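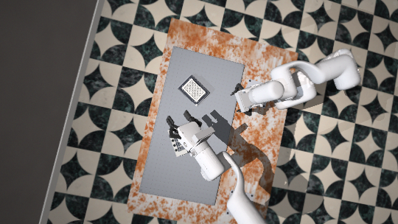
I'm trying to get an even border on matted layers and the trimmer won't give me one. The trimmer is a Zurkham 2000, the rotary version with the sliding carriage, used on 300 gsm base card and a lighter patterned paper for the mat. The finished layer ought to show 7 mm of the mat on all four sides. What I get is closer to the orange border round the grey panel here, wider along the right and bottom and narrower along the upper edge. On a bought card blank it's worse, as the fold gives the eye a straight line to compare with. I've changed the blade and the cutting strip. Measured marks are fine when I put them on in pencil, so the error comes in at the cut. I have 29 Christmas cards to do and would like to fix this before I start on the good paper.
Lesia Lysenko

papermoth
Two separate faults could give that result. Either the pieces aren't square, or they are square and you're sticking them down off centre. Take one top layer before you glue it, turn it over left to right on a second layer cut at the same settings, and line up the bottom edges. If the sides don't match, it's the trimmer.

Lesia Lysenko
Did that. Bottom edges flush, and the right side runs out by a bit over 1 mm at the top on a 129 mm layer. So it's the trimmer, or mostly.

papermoth
Then your true error is half what you measured, because flipping the piece doubles it. Call it just over 0.5 mm across 129 mm. That's a fence fault. The blade rail is straight or you'd see a curved edge, and you haven't mentioned one.

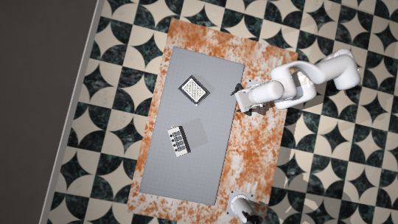
On most of the Zurkham range the top fence is held by two screws from underneath, with slightly oversized holes. Loosen both by half a turn, put a steel set square against the rail, bring the fence up to it and tighten the screw nearer the blade first. Then repeat the flip test with scrap. Don't trust the printed grid on the base. It's screened on after moulding and can be out by as much as the fence is.

inkpad_ronnie
I'd disagree about the fence. Before anyone gets a screwdriver out, check whether the paper is creeping. A rotary carriage pushes the sheet away from you at the start of the cut, and thick card creeps more than thin. If the error changes between 300 gsm and copier paper, moving the fence will only make it wrong for both. I had the older Dreditz and it crept on anything over 250 gsm. A strip of fine sandpaper under the clamp bar sorted it.

papermoth
Creep gives you a random error. Hers repeats.

inkpad_ronnie
It repeats if you always push with the same hand at the same speed, as most people do. Mine was consistent enough that I blamed the fence for months as well.

Lesia Lysenko
I'll test both. Same cut in copier paper and in 300 gsm, three of each, flipped and measured with a steel rule. The clamp on mine is clear plastic and does feel slippery along the left end. I'd also assumed the grid was correct, so anything I've lined up by eye against it is suspect.
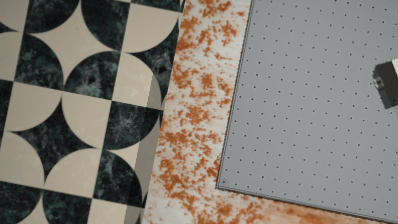

Yevdokiia Pylypenko
Cut the mat last. Glue the top layer to an oversized piece of the mat paper, then trim the mat using the top layer's own edge as the reference. If the top layer is slightly out of square the border will still be parallel to it, and people see an uneven border long before they see a corner that's off by half a degree. I use a clear quilting ruler with a 7 mm line scratched into the underside, and a craft knife. It's slower than a trimmer.

papermoth
That hides the fault and uses more paper. It also moves the taper outward to where the mat meets the card blank.

Yevdokiia Pylypenko
It does, but there the gap is usually larger, so the same error shows less. For a run of cards I'd still mend the trimmer. For one card tomorrow morning I wouldn't bother.

Lesia Lysenko
Results. Copier paper: 1 mm out after the flip, all three sheets. Card: 1.2, 1.5 and 1.1 mm. So there is a fixed part from the fence and a smaller part that varies, presumably creep.
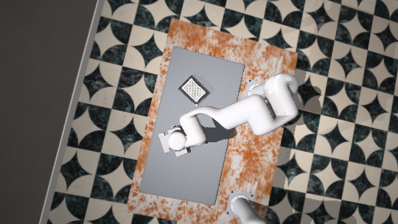

I moved the fence first. The screws are a small cross-head and were tight enough that I nearly rounded one. Copier paper now flips flush as far as I can read a steel rule. Card is still between 0.2 and 0.4 mm out, so the sandpaper goes on next. What grit did you use, Ronnie?

inkpad_ronnie
400, on thin double-sided tape. Anything coarser marks the coated papers. Keep it clear of the blade channel or you'll be buying another blade.

stampsandall
Does any of this apply to the Jorkero guillotine? Mine is out the same way but I can't find any screws underneath.

papermoth
The Jorkero fence is moulded in one piece with the base, so there's nothing to adjust. You can stick a thin metal strip to it with a paper shim behind one end. Start with a single thickness of copier paper and flip test again.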